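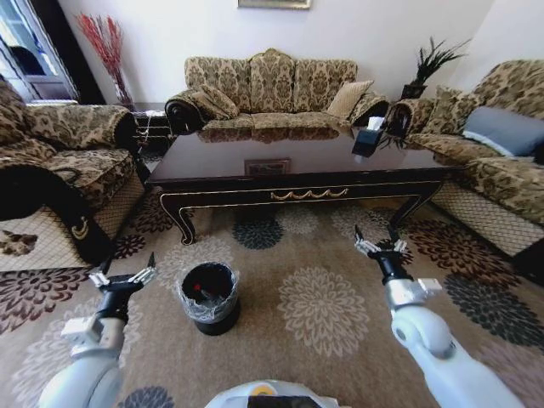 Attachment 1 — coffee table and sofas, living room

Ticket 561
Product: Ciltari coffee table, high-gloss dark brown
Opened by: Forough Mirzaei
Assigned to: Damián Espinoza, Clodico customer care
Status: Closed

Forough Mirzaei, 9:40 am
The table rocks when anyone leans on the right end, the end where I keep the tissue box. It started in May after we had the floor redone. The top also has a cloudy patch that comes back after I wipe it. I use a spray polish.

Damián Espinoza, 11:15 am
Please stop using the spray for now. Clear the top, wipe it with a damp microfiber cloth, then dry it with a second one. For the rocking, turn the table over on a blanket and check the bolt at the top of each leg. Hand tight plus a quarter turn is enough.

Forough Mirzaei, 4:20 pm
Cloudy patch is gone after 2 wipes. One back leg bolt was loose and I tightened it. Still rocks a little — less than before.

Damián Espinoza, 4:50 pm
Sounds like the floor, then. I am mailing a pack of felt pads. Put one under the leg that lifts and add a second if needed. Allow 7 days.

Forough Mirzaei, 10:05 am
Pads came. One was enough. No more rocking. You can close this.

Closed by D. Espinoza. Pads sent at no charge.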